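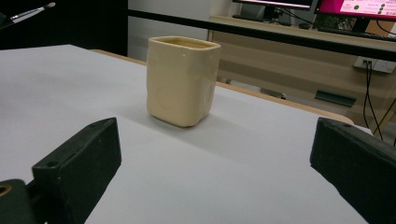 The owner of the Comska pottery studio in Setham answers the door with slip up to both elbows and asks me to mind the step. She has run evening classes since 2005, and she puts the number of mugs she has seen abandoned on her shelves at 355. She keeps a list.

"People pay for 6 weeks of lessons, cry over a handle, and then never come back for the thing," she says. "I used to phone them. Now I drink out of them."

Most beginners arrive wanting to throw on the wheel, having seen it in a movie. She starts them on pinching and slabs instead, which goes over about as well as you'd expect.

"They look at me like I've served them the kids' menu," she says. "Then somebody tries the wheel and it ends up on the ceiling." She points. There is a mark.

Her own first teacher, at the old Clasta workshop, smashed anything with a wobble in it. She doesn't. A dent is fine by her if the cup holds coffee and sits flat. Glaze is where she gets strict — seven colors on the shelf, no mixing, and no, you can't bring your own from home.

"A man brought glitter once," she says, and changes the subject to kiln repairs.

The next beginners' course starts in May. It is already full, mostly with people who own plenty of mugs.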